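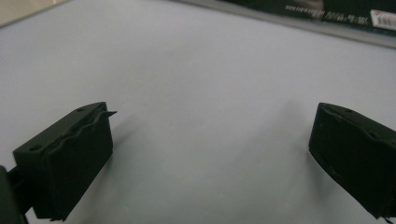

*The white table in the sorting room, Jodside. Dark flat box or package at upper right.*

## The Sorting Room at Jodside

Page updated 2008-09-08

I moved the puzzle and game lending shelf out of my house in Iltgate over the summer and set it up in a rented room at Jodside. Several borrowers asked what the new place is like, so this page covers the room and how things get done in it. I will add to it as the other corners get finished. The table was the first thing in and it gets the most use, so it comes first.

### The table

The top is matte white. I had a glossy one in Iltgate and the ceiling light bounced straight back into your eyes when you were trying to tell two shades of sky apart. On this one the light lies even. It looks slightly bluish gray, more so on cloudy mornings.

It cost 70 dollars from an office that was closing and came with one short leg. There is a folded piece of cardboard under it. I keep meaning to buy a proper leveling foot.

Everything that comes back goes across this table before it goes on a shelf. Small pale pieces are harder to see on white, so for the winter scenes and anything with a lot of snow I put down a sheet of brown paper first.

### The shelves

Three units along the long wall, bought secondhand at different times. The depths don't match. Large boxes go on the deepest one near the window, regular puzzles in the middle, card games and travel games by the door.

There are 507 titles on the list right now. That includes the games with missing parts that are still playable. Those have a strip of masking tape on the short side of the box saying what is gone.

Puzzles of 200 pieces and under have the two bottom shelves so kids can get at them. Please put them back flat. The ones that get stood on end pop open, and then I have to go through them again.

### Checking returns

Opened box goes on the left, lid next to it, contents in the middle. For games I go by the parts list in the rules. For puzzles I don't check every piece of the big ones. I weigh the bag and compare it with the weight written inside the lid. If it's off I go through the whole thing.

The scale reads 2 grams heavy and I haven't found out how to correct it. All the weights in the lids were taken on the same scale, so it doesn't matter much.

August was the busiest month so far. A lot of people brought back things they had taken to the lake, and I found sand in plenty of the boxes. Sand comes out with a dry paintbrush. Use a wide one and shake the lid out separately.

### Bags and boxes

Puzzle pieces go in zip bags inside the box. Press the air out before closing or the lid won't sit down. Cards get a paper band. I stopped using rubber bands after they dried out and stuck to a deck of Yilma cards, which I have not been able to replace.

Split corners are repaired from the inside with linen tape. Clear tape on the outside turns yellow after a few years and takes the printing with it when you pull it off. If a box you borrowed splits, leave it alone and tell me.

### The window side

The chair here is for reading rules. There is a folder of printed rules for the games that lost theirs, filed by title. Most are in English. A few of the older Finnish games, including the Inari set with the fishing board, have my own translation, typed and probably wrong in spots. If you find a mistake, write it on the page in pencil.

The radiator under the window works but it ticks. Boxes should not be left on top of it.

### Still to do

- Leveling foot for the table
- Labels on the middle shelves
- Second lamp for the door end, where it gets dark by four in winter
- Go through the two cartons of loose pieces from the old house
- Hook for coats

The loose pieces have been in those cartons since before I started keeping a list. I will lay them out a bag at a time when returns are slow. If you are missing a piece from a puzzle you borrowed in the Iltgate days, send me the title and a description of the gap (colors, shape, edge or middle) and I'll keep an eye out.

### Visiting

Open Tuesday evenings and Saturday mornings. The entrance is on the yard side, up the outside stairs. The street door belongs to the upholstery shop and they would like people to stop ringing their bell.

You can take three items at a time for a month. Renew by email. New borrowers need to come in once in person to fill out a card.

Donations are welcome if the box is dry and doesn't smell of smoke. I have enough copies of the lighthouse puzzle.

Ilari Lehtinen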